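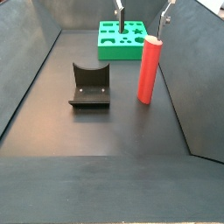 Was ein Greifer kostet, wenn man schon einen hat

18. September 2023

Der Etat für nächstes Jahr muss im Dezember stehen, also sitze ich jetzt schon über der Tabelle. Spalte A: was wir brauchen. Spalte B: was Radomir Papadopoulos dafür hält.

Unser Teststand sortiert Formen. Grüner Steckblock, rote Walze, zwei Finger aus Metall, der linke mit schwarzer Kuppe – Spielzeug für Kleinkinder, bedient von Gerät zum Preis eines Gebrauchtwagens. Wenn ich Besuch herumführe, sage ich »Fügeaufgabe«. Das klingt nach Drittmitteln.

Auf der Wunschliste standen im Frühjahr 7 Posten. Übrig sind vier, und über drei davon wird noch gestritten.

Fingerkuppen. Der Satz kostet bei Plitside 70 Euro, und wir verbrauchen mehr davon, als ich in der Planung zugeben mochte. Špela Vasić hat die Bestellungen zusammengesucht und mir kommentarlos auf den Tisch gelegt. Künftig haben die Kuppen eine eigene Zeile, bisher liefen sie unter »Büromaterial«.

Halterungen. Der schwarze Winkel mit der Mulde oben und den zwei Schrauben in der Grundplatte sieht nach nichts aus. Skistonero will für eine Kleinserie solcher Teile trotzdem etwa 800 Euro, zuzüglich Einrichtung. Poul Brøndum meint, er könne das an einem Nachmittag selbst machen. Pouls Nachmittage kenne ich, die gehen ins nächste Quartal.

Wanne. Die dunklen Wände haben Wischspuren und Schrammen, vor allem vorne. Drita Radonjić hätte gern neue Platten, matt, wegen der Spiegelungen. Gestrichen. Es gibt Lappen.

Bleibt der zweite Greifer. Lallo hat ein Angebot geschickt, sehr freundlich, mit Wartungsvertrag und einem Rabatt, der bis zur Unterschrift gilt und dann vermutlich weiterhin. Ich würde ihn als Reserve kaufen. Stojan Atanasov würde ihn sofort einbauen, und dann hätten wir zwei Teststände und keine Reserve.

Den Wartungsvertrag lese ich nächste Woche noch einmal. Anfahrt ist extra, steht auf Seite 2.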